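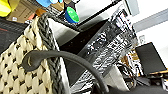 Wrist cam, finger across the basket rim. Tilted and a bit soft, same as all of them from this mount.

To: gripper-trials list
From: Wumpini Atinga
Re: Re: soft fingers vs. the old parallel jaw, wrist cam placement

Sorry for the slow answer, was elbow deep in cable ties most of the morning. Replies in between.

Nazmiye Karabulut wrote:
> Before we order a second set of the Flostlow fingers I'd like to know
> three things. One, do they hold a woven basket by the rim without
> chewing it up. Two, can you still see anything from the wrist camera
> with those curved fingers on. Three, is the Sethi controller worth
> keeping or do we go back to the one from Darkport. Alper says he had
> dropouts with it and Muammer says he never did, so I don't know who
> to believe.

> One, do they hold a woven basket by the rim

Mostly yes. We did 97 grasps on the basket with the braided dark rim, the cream one, chunky weave. 3 drops. All three of those came from the same approach, finger coming in too steep and the tip landing in the weave below the rim. The gaps between the strands are small but the tip still wants to settle in one, and then you're pulling on a strand instead of the rim. Come in flatter and it goes away. I changed the approach height after that and didn't see it again, but I also quit for lunch not long after so take it for what it's worth.

Chewing it up: the old jaw left dents in the braid, I can feel them with a thumb. Soft fingers, nothing I can find. There's some dark rubbing on the inside edge of the basket I used for the long run, wipes off with a damp cloth. Check yours before you blame the fingers, ours was not clean to begin with.

Weight limit is real though. With the basket loaded the finger bends more than I like and the rim starts to roll. I would not go above what Yiğit had in his test. Yiğit, can you post your numbers again, I can't find that mail.

> Two, can you still see anything from the wrist camera

See the picture at the top. The finger runs right across the basket and the bottom right is mostly a dark blurred mass. For the tip against the weave it's good enough, you can tell where the tip is. For anything on the far side of the band, no. And focus is bad, there is lettering behind the basket I can't read and the basket itself isn't crisp either. I don't think that's the lens so much as the focus ring, there's no lock on it and it's easy to knock. Going to put a dab of glue on it.

Options as I see them:

– move the camera out to the side on the longer bracket. More view of the rim, but now it sticks out and will catch on shelves.
– leave it where it is and rotate it so the level matches the wrist. The tilt is anoying for people labeling, doesn't bother the software at all.
– second camera on the stand. Alper hates this one (calibration), I like it.

I'd try the second one first, costs nothing. The background is busy too, boxes and cables and so on, and the segmentation did pull in bits of it on the dark side of the rim. Dark finger on dark rim is the hard case. If Flostlow does the fingers in a light color we should get those. Did anyone ask?

> Three, is the Sethi controller worth keeping

They're both right. I logged 19 dropouts in one afternoon and then none the next day. The difference was the power lead, the short one has a loose barrel. Muammer has the long one on his bench. So Alper, swap the lead before you send yours back. If it still drops after that I'm with you.

Response is better than the Darkport, which takes up to 392 ms to start closing after the command. Sethi feels much quicker, haven't timed it properly. For baskets it doesn't matter much. For the bags it will.

So my vote – order the second set, ask about color, keep the Sethi, new leads for everybody. The Wekitz arm is fine by the way, no complaints, only the wrist joint gets noisy at full tilt and it did that with the old jaw too.

Still to do on my side: loaded basket with the flatter approach, and the same run with the lid handle. Should have teh loaded one before the October call. If someone wants the logs, say which ones, the full folder is too big for the list.

Wumpini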